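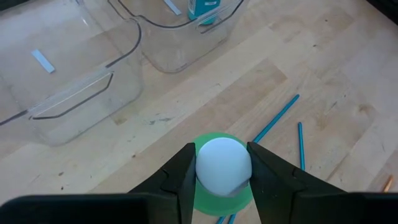 Setport guesthouse to reopen in February with more beds

Travelers who have been missing the old Duman guesthouse on the hill above Setport harbor will be glad to hear that it is taking bookings again, with the first guests expected in February. The house has been closed for 27 months while the roof and most of the plumbing were replaced, a job that owner Decha Intarasuk admits went on a good deal longer than he had hoped.

There are two new family rooms on the garden side, and the shared kitchen (many regulars will remember waiting their turn for the stove!) has been moved into the former dining room, where there is space to sit down and chat over a pot of soup. Breakfast is still included, and the late bus from Ustham still stops at the gate.

Xiomara Szabo, who ran the front desk before the closure, is coming back as manager. "I kept the old guest books at home the whole time," she said. "Some 2000 names, and I would love to see a few of them again."

Bookings are open by phone or at the desk, which will be closed on 24th December.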